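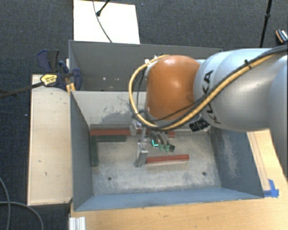

*Figure 1. The KUKA arm over the front bin, with red and green bars inside.*

## What went wrong in the November runs

Our project, Tritura, is a bin-picking cell that moves colored bars from one bin to another. By November we had a working planner and were so excited to start the long test! We planned 200 picks and stopped at pick 69, when the arm went into a protective stop with the gripper down in the bin.

Said Fawzy was on the pendant and hit hold right away. The bar slipped out and the gripper itself was fine. What we found when we opened the log was much more interesting than a bad grasp. The stop came from joint torque at the wrist, and the fingers had never touched a wall.

The culprit was the cable loop. In our model the wrist could turn as far as the joint limits allow, so for bars lying close to a side wall the planner sometimes chose the long way around. The cable pulled tight and the controller read the pull as a collision (good for the controller!).

Vasilis Nikolovski replayed the log at low speed and found 9 earlier picks with the same torque bump, all too small to trip the stop. We had been looking only at success rate, so we missed every one of them.

Changes so far:

- wrist rotation limited in software to 80 degrees either way
- torque plotted live during every run
- cable and ties checked before each session

The limit costs us a few grasps in the corners, and we're now trying a regrasp move for those. The full 200 will be run again once that works.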